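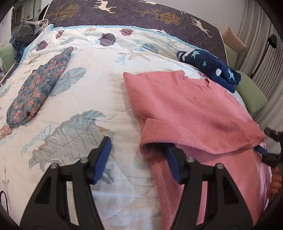
Week 2: Aperture, depth of field and where to put the focus

Etenesh Teshome
May 10, 2021

Last time we got as far as shutter speed, and most of you now have a drawer full of blurry buses to prove it. Well done, keep them! This week we turn to the other big control, the size of the hole that lets the light in, and I think it's the most fun you can have with a lens.

What the f-number means

The f-number is the focal length divided by the width of the opening as the lens sees it. A 50mm lens with an opening 25mm wide is at f/2. Close it down until the opening is 12.5mm wide and you are at f/4. So a bigger number means a smaller hole, and everyone gets this backwards at least once (I did it for a whole term).

One full stop halves or doubles the light. The full stops run:

f/1.4, f/2, f/2.8, f/4, f/5.6, f/8, f/11, f/16, f/22

Learn that row by heart. Your camera probably clicks in thirds of a stop, so you will see f/3.2 and f/3.5 on the way from f/2.8 to f/4. Three clicks, one stop.

Depth of field

Only one distance is ever perfectly sharp. In front of it and behind it things go soft bit by bit, and depth of field is the stretch we are happy to call sharp. Four things change it:

- the aperture: wider open gives you less
- the distance to the subject: closer gives you less
- the focal length: from the same spot, longer gives you less
- how large you look at the picture afterwards

People forget the last one. A portrait can look crisp on the back of the camera and have soft eyelashes in a big print -- zoom in and check the near eye before you let your sitter go.

A worked exposure

Say the meter gives you 1/125 at f/8, ISO 400. You want the background softer, so you open up to f/4. That's two stops more light, so the shutter has to go two stops faster: 1/500. Same brightness, quite different picture. Now try it the other way in your notebook, from f/8 to f/16, and decide whether you could still hold the camera steady.

Why not always use the smallest hole?

Diffraction! Light spreads as it squeezes through a small opening, and by f/22 fine detail starts to go mushy on most of our cameras. Many lenses are at their best a couple of stops down from wide open. Yours may differ, so test it.

Exercise for next week

Put three objects on a table, one behind the other, a hand's width apart. Focus on the middle one and don't move the camera or the focus after that. Shoot the whole row of full stops your lens allows, in aperture priority, using the self-timer. Write down the shutter speed each time and bring the files on a card or stick. If you're borrowing the Wuron macro lens, sign the sheet by the door first -- we only have one and it's very popular.

Reading: Montecinos handout, page 13 onwards. The chart on page 76 is worth copying out by hand.

Other notes in this series
Week 1: Shutter speed and moving things
Week 3: Metering, and when to ignore it
Looking after the Fesari tripods
Pranow darkroom: booking and safety

Questions about the course? Ask Etenesh in class or leave a note at the desk.
© 2021 Etenesh Teshome
Back to top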